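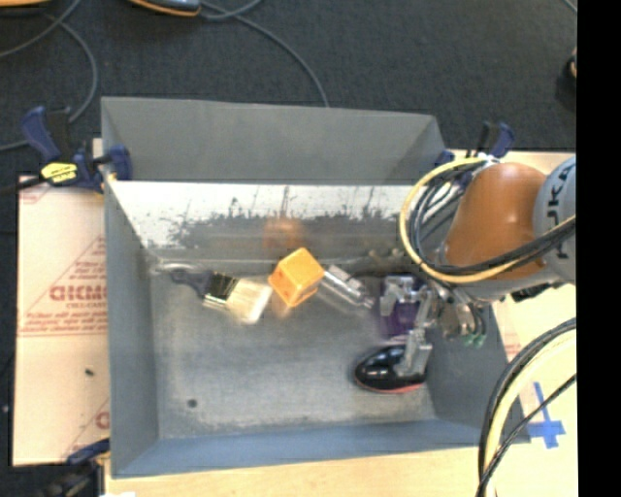

The Sokberg arm over its gray bin, with a paintbrush, an orange block and a few other things to reach for.

A robot arm at the Sokberg workshop has now put 1391 grasps on record, and the people running it are already clearing shelf space for more stuff to pick up!

The project is called Drakelon, and the idea is easy to like. An operator steers the arm to an object in the bin, closes the gripper and lifts, and the whole attempt is saved. Those attempts become the examples a learning system studies before it gets a turn on its own. Of the grasps saved so far, 907 are marked as clean lifts. The rest are slips, bumps and near misses, and they stay in the collection too.

"The misses are my favorite part," said Yutong Lei, who sorts the recordings. "You watch one and you know exactly what went wrong, and now the system gets to see it as well."

Odd shapes are welcome. A brush with wide bristles asks for a very different grip than a block or something rounded like a computer mouse, and the team likes to mix them up in the same bin — the more awkward the neighbors, the better. Operators work in turns of 20 minutes, then swap.

Gert Lekota, who steers most mornings, said he has started looking at his own kitchen drawer differently. "I pick up a whisk and think, where would I put the fingers?"

A second bin is planned for November, with softer items such as sponges and gloves. The first trained version will be tried on objects it has never met.

Comments (3)

Jelle Schouten
Great to see the failed ones being kept. Will the recordings be shared?

troro_fan
Please do a bin of only spoons. I would watch that all day

Guangming Hao
I got to steer it for one turn last month and it's harder than it looks! My first 2 tries both missed.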